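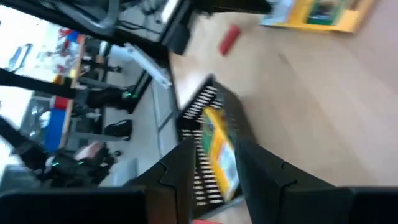 Journal > Winter > Wed 22 December

Home Journal Recipes Letters Archive Search

I got the rack! The black one with the slots, the one I've been going on about since July, and it does exactly what I hoped it would. You stand a card up in it and the card stays up, leaning a little, and you can pull out any one you like without the whole pile sliding onto the floor. I stayed up far too late playing with it and I'm not sorry.

Some history, for whoever reads these (hi, Mom). The yellow-bordered cards came in a shoebox from Miroslava Kováčik, who was clearing out the apartment over the bakery in Clinby before her move. Green pictures in the middle, bright yellow all the way around, a bit thicker than a playing card and so nice to hold. She said her kids used them for a guessing game and she couldn't remember the rules. I said I'd make up my own. 166 of them in the box when I sorted it this summer, and I've been keeping them in rubber bands ever since, which is a terrible way to keep anything. The bands leave dents.

So the rack. I found it at Šimek, the secondhand place on the Ovadbridge road, on the shelf with the letter trays and the broken staplers. No label. The man at the counter thought it had come out of a workshop and asked me what it was for, and I told him cards, and he gave me a look and then knocked a bit off the price. The slots have pale edges, so you can see where you are even when the light is bad, and they run in rows all the way along. I love it so much! I keep wanting to put other things in it. Postcards. Seed packets. The electric bill.

It won't take the whole collection, of course. I think the way to go is to keep a small set standing and swap them every week or so, and leave the rest in the shoebox lying flat — no more rubber bands. Tonight I tried it first with the cards upright and close together, and that was no good, because they're thick enough to pinch and you end up digging with your fingernails. Every other slot is much better. You can get a finger and thumb down in there and the card comes straight out.

The pale wood table is the right spot for it. I did try the windowsill, but the sill is narrow and the rack wants to sit at an angle, and there's a draft. On the table there's space to lay a card down flat while you decide where it goes. I also found that little red block again, the one I had been using as a bookmark weight, and I think it can be the marker for whose turn it is, once I have a game. So far the game is: pick one, tell a story about it, put it back in the wrong place on purpose, next person has to find it. Needs work.

Miroslava is coming by on the Starbridge bus after the holiday and I can't wait to show her. I wonder if she'll remember the rules once she sees them standing up like that. I hope she does, and I sort of hope she doesn't, because mine are getting good.

Must wrap the last of the presents. Out of tape again. Also need: milk, stamps, the big envelopes.

Contact | Copyright, all entries by the author | Back to top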